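We'd been meaning to see the new homes at Rostau since May, when the hoardings finally came down, and last month the open day came round and we had no excuse left. It's the old brickworks site on the Clumley side, twenty minutes from us if the level crossing is kind (it wasn't). Kirsty Cosgrove was on the door handing out floor plans and those little paper overshoes that split as soon as you reach the stairs. Lovely woman, very patient with my husband, who wanted to talk about drains.

There are 37 homes in this first phase, and three types open to walk round. We started with the Kirkegaard, the four-bedroom one with the big landing window. I'd fallen for it on the website and I have to say I still rather like it! The hall is wide enough for a pram and a muddy dog at the same time, and the cupboard under the stairs goes back much further than you'd think.
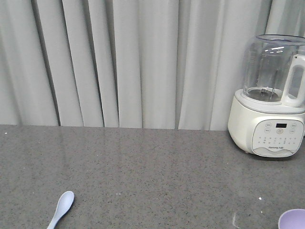

The Kirkegaard has 1,253 square feet, according to the sheet, and most of the good ones are downstairs. Upstairs bedroom four is a box room with ambitions, and I couldn't see a double bed going in without somebody climbing over it. What I kept coming back to was the finishes, because I'm at the age where I stroke worktops. I do like a speckled grey with a bit of polish to it, and a pale curtain hanging in proper deep folds behind it softens the whole thing no end. My sister says grey is over. My sister has a peach bathroom.

We went out through the back doors next and had a look at the garden, which was turf laid in strips and one brave little apple tree. It faces west, so you'd get the evening sun until it drops behind plot 20. The fences are a decent height. I did notice you can hear the road from the patio, though it was a busy time of day and there were children shrieking in the show garden next door, so I'd want to go back early one morning before I held that against it.

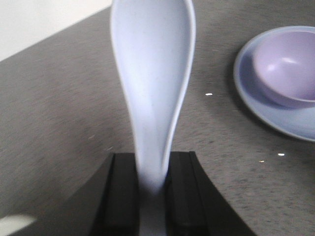

After that we did the Zumau, the three-bedroom mid-terrace, and this was the surprise of the day. I'd only gone in to be polite. It's narrow, yes, but somebody has thought hard about the stairs and put them sideways across the middle, and the back room gets light from two directions. Storage is poor – one airing cupboard and a sort of slot by the front door for coats. The third bedroom would make a nice study.

Loïc Brunet, who's with the architects, was wandering about answering questions, so I cornered him on the landing about the service charge. 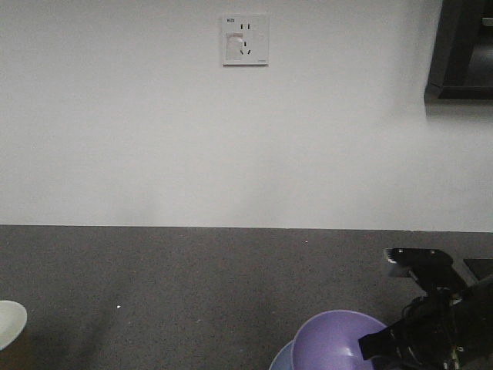

What does the service charge cover? The shared green, the lighting on the private lanes and the clearing of the ditch along the Clumley boundary, but not window cleaning or anything inside your own fence. He said the figure is looked at every year and buyers get the accounts. I'd want that in writing before I put down a penny, and he didn't seem offended when I told him so.

He also explained the parking, which had been puzzling me. The four-bedroom houses get two spaces, one in front of the other, so you'll be shuffling cars every morning. The Zumau gets one, round the back in a court, and visitors take their chances on the lane.
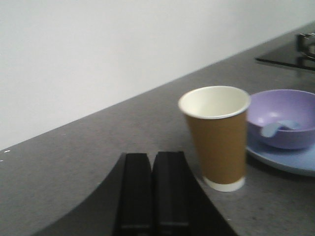 We asked about the school as well, and the bus, and got slightly vaguer answers. The bus stop is built and has a very smart shelter, but the route hasn't been agreed yet. Kirsty promised to email me when it is. There was tea in the sales office at 4, with shortbread, and we sat with the floor plans spread over our knees arguing about where the piano would go.

So we've put our names down to hear about phase two, which has some bungalows in it, and we'll have another look at the Zumau when the plots at the far end are roofed. Take flat shoes if you go, as the path from the car park is still hardcore, and ask to see the loft hatch. My husband did, and was up there for ages.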